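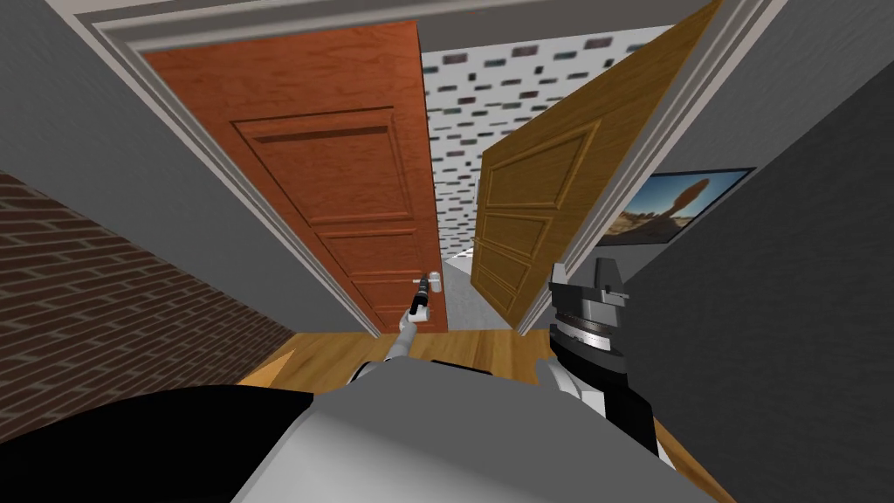

# Give the puppet show its full time

Every July our town has a children's weekend in the park, and every July I go to see the puppets. I went first as a mother with two small boys. Now the boys are taller than me and have other plans, so I go with my neighbor's daughter, or alone with a folding chair. I don't feel strange about it. In the country where I grew up, adults watched puppets in the evening, with tea.

This year the Flinditley weekend changed its rules. A puppet show may now last twelve minutes. Before, it could last as long as the puppeteer wanted, and the longest I saw there was 35 minutes. The organizers explained on the printed program that short shows "keep families moving" and let more people see more things. I understand this wish, and I still think it is a mistake. I would like to say why before the same rule is used again next year.

A puppet is a slow kind of actor. When it comes up from behind the cloth, it is a piece of wood with a painted face, and everybody knows this, even a child of three. For some minutes the children look at the hands, or they try to look under the cloth, or they tell their parents loudly that there is a lady in there. Then something changes. They stop looking for the lady. They begin to speak to the puppet. I have watched for this moment many times and I cannot say exactly when it comes, but it does not come in the first five minutes, and with a shy audience it may need ten. If the show ends at twelve, the children have only just arrived when they must go home.

I talked about this with Nazanin Shokri, who performed on both days with her donkey and her old miller. She has played the same story for many summers, and I know it almost by heart. The donkey, Meireles, refuses to cross a bridge. The miller asks, begs, pulls, sings to him, lies down and pretends to be dead. In the long version, the donkey then looks at the audience for a very long time without moving. It is the best part. Children scream at him to go and help. This year she had to take out the song and make the long look into a short look.

"I can do it in twelve," she told me while she packed. "I can also eat my dinner in two minutes."

I sat in the second row for the short version. The children laughed, and I do not want to pretend they didn't. But when the miller lay down, they had not known him long enough to worry about him. A boy next to me asked his father if it was finished. Two summers ago, at the same place in the story, a girl ran to the front and put her sandwich on the little stage, in case the miller was hungry.

The organizers have numbers, and I should be fair to them. They wrote in the town newsletter that 872 people sat down at the puppet tent this year, more than ever before. I believe it. If you empty the tent every twelve minutes, of course you can fill it more often. But this is the way to count bus passengers. A full tent tells us how many people sat down. I would like to know what they talked about on the way home, and for this there is no number, so we should be careful with the one we have.

A second argument I hear is that children today cannot sit still. They have telephones and tablets, people say, and their attention is broken. I am not an expert on children. I only notice that it is very often the adults who stand up first. They look at the program, they see that the juggling begins on the big field, and they say "come, come, we will miss it." The child is looking at the donkey. The child is not bored at all! I did the same with my own sons and I am a little ashamed of it now. We had a list, and we wanted to finish the list.

There is also the question of who can work under such a rule. A twelve-minute show, played eight times in one day, is hard on the arms. Nazanin holds the miller above her head the whole time, and he is heavy, because his head was carved by her uncle, who did not think about weight. The young duo Wuda, who make shadow puppets with live accordion, did not come this year. Their story cannot be cut, and the tent must be dark, and to make it dark takes almost as long as the show was permitted to be. I missed them. I think they would have come for two long shows a day and the same fee.

I don't ask that everything must be long. Jugglers are wonderful in twelve minutes. The man with the soap bubbles needs even less, and he can begin again whenever new people come. A festival needs these quick things, and I enjoy them like everyone. But they are one kind of pleasure, and a tent with benches is for another kind. My proposal is simple. Let the puppet tent have four shows each day — a real length, written on the program, so that parents can plan. Close the flap when it starts. Those who cannot get in may come to the next one, or they may listen from outside, as I did once in the rain behind the Lavero ice cream van, and it was still good.

I have written this also as a letter to the town, in fewer words. A kind person answered that my comments would be "considered with the others." I hope there are others. If you were in that tent and you also missed the donkey's long look, please write to them before the autumn meeting, when they make the plan for next July.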